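4. Do shared lunch breaks reduce staff turnover?
Ladi Briggs and Sorcha Mackay
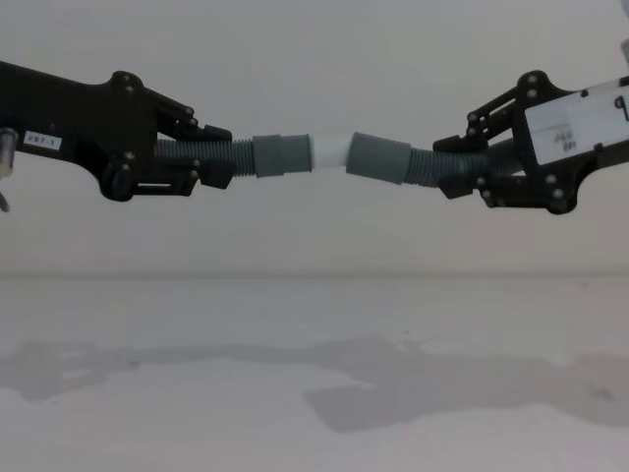
Vol. 15, No. 4, p. 578

Figure 3. Gray flexible hose held at both ends.

The claim that shared lunch breaks keep workers from quitting is repeated often and tested rarely. The Harkow survey, which collected 2555 replies from hose and fittings plants, is usually cited in its favor. We are not convinced. Plants that set a common lunch hour also tended to pay more, and the survey did not ask about wages until its second round in November.

When we compared only plants in the same pay band, most of the gap went away. What was left came largely from Ullum, where a new bus line opened during the study – a change the original report mentions in a footnote and then ignores. Dropping Ullum leaves four sites, too few to support the strong wording of the report's summary.

Workers may well like eating together. Liking a break and staying in a job because of it are separate questions, and the survey asked only the first. The exit interviews from Dinu could have helped, but we were given totals without the answers behind them.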